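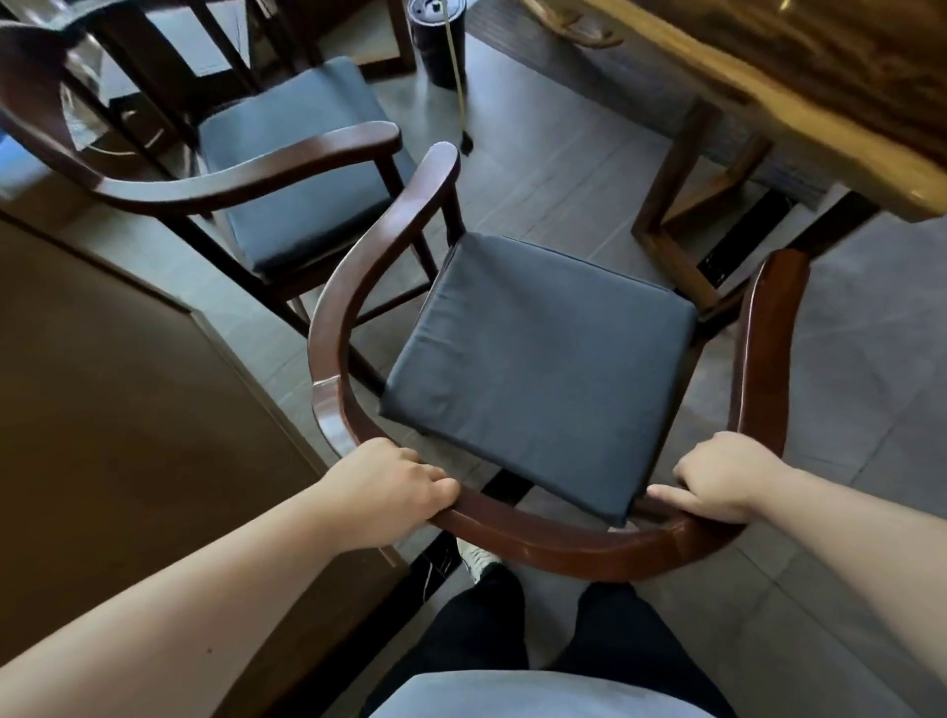
The Curve That Has to Hold

A chair rail bent from one length of wood fails in a predictable place. The outer face of the curve stretches, the inner face compresses, and wood is far better at the second than the first. Past a stretch of nearly 2 percent, even steamed hardwood begins to lift its fibers. The shops in Slanina have worked inside that limit for decades, and most of their equipment exists to stay under it.

The standard answer is a steel strap. It runs along the outside of the blank with a fixed stop at each end, so the wood can't lengthen as it goes around the form. Nearly all of the change is then forced into the inner face, where the softened cells fold up. The Hateo workshop still uses straps cut in the 1970s. They are 3 millimeters thick and have been flattened many times. 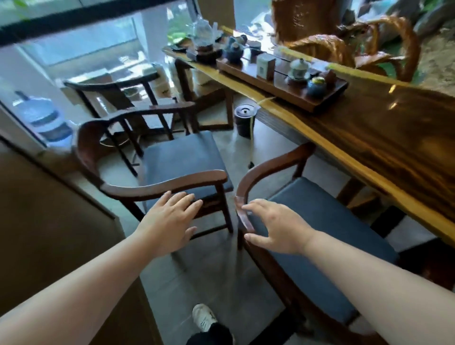
4 min read

Moisture matters more than temperature. Kiln-dried stock at 8 percent bends badly however long it sits in the steam box. Hateo buys air-dried ash and beech from the Ivach valley and starts bending in May, when the stacks outside read between 18 and 22 percent. One hour of steam per inch of thickness is the usual rule. Longer steaming does little for the bend and darkens the surface.

Once the blank leaves the box, the crew has less than a minute. It is pulled around the form, clamped, and left until cool. Then it moves to a drying frame, still restrained, for two weeks. A rail released early opens up — sometimes by a full inch across the arms — and can't be brought back without another round of steam. 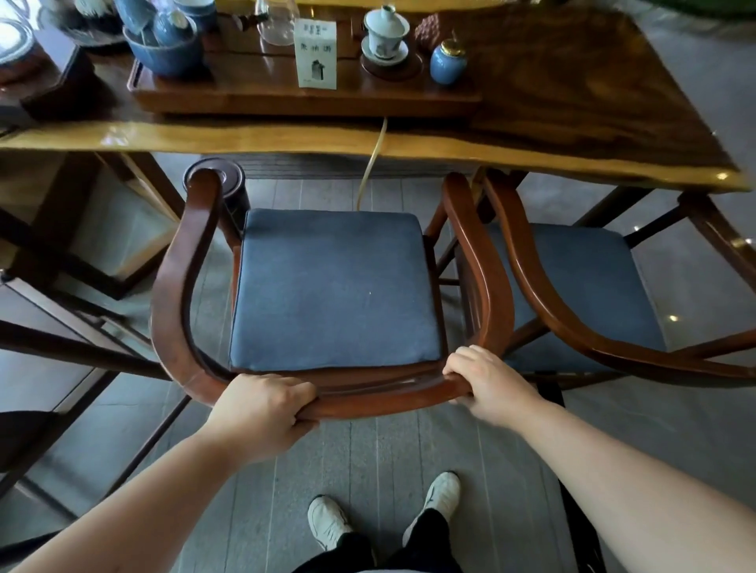 Words by the Cliveck Quarterly materials desk

Not every curved rail is steam bent. Many are sawn in sections and joined with long scarf joints, a method that wastes more lumber but holds its shape from the first day. Under a dark finish the two can be hard to tell apart. The reliable check is the grain: in a bent rail it follows the curve, and in a sawn one it runs out at the edge of each section.

The Cliveck test room loads rails of both types at the center of the back and cycles them until something moves. In the last series, the first bent rail to loosen did so at 1,051 cycles, at the post joint. The wood itself was sound. The sawn rails passed 2,000 with one open glue line among them.

Glue choice explains part of the gap. Hateo sets its posts with hide glue, which can be softened for repair but creeps in damp rooms. The sawn rails had been joined with epoxy.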